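Category: Cell Notes / Maintenance

Finger replacement on the Wusonley cell

The dish-handling cell at Wusonley had its gripper fingers changed in September, at 37 days of running on the old pair. The outgoing fingers had worn at the tip, and the left one had a hairline crack starting at the third slot from the base. Plates were being set down up to 7 mm off target. The vision calibration was checked first and was within limits.

The procedure is the one in the Dirnwood binder, with two changes. Home the arm, drop the gripper to zero force and lock out at the cabinet before touching the screws. Each finger is held by two screws at the base. Take out the upper screw first and keep a hand under the finger. Clean the seat with a dry cloth. Do not use thread locker on the new screws; the last set had to be drilled out. Snug both, then tighten alternately.

After power-up, run the open and close cycle 80 times with no load and check the screws again. One of ours had backed off nearly a quarter turn. Then reset the closed position in the Vasari controller. The stored value belongs to the old fingers and will stop the new ones short.

Grip checks are done on the wooden table with a single plate, tilted, held at the rim. Look for contact at the tip only. If the flat of the finger touches first, the seat is dirty or the finger is on crooked.
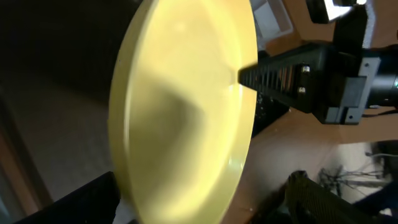
Fingertip at the rim of the yellow plate. Both base screws are visible.

The grip force setting was left at 3 on the Shukla scale. Spare fingers are in the second drawer under the cabinet, bagged in pairs. Do not mix pairs. Log the change on the cell sheet, including the new closed position, and throw out the old screws.

Contact the cell desk | © Wusonley Automation Newsletter | Back to top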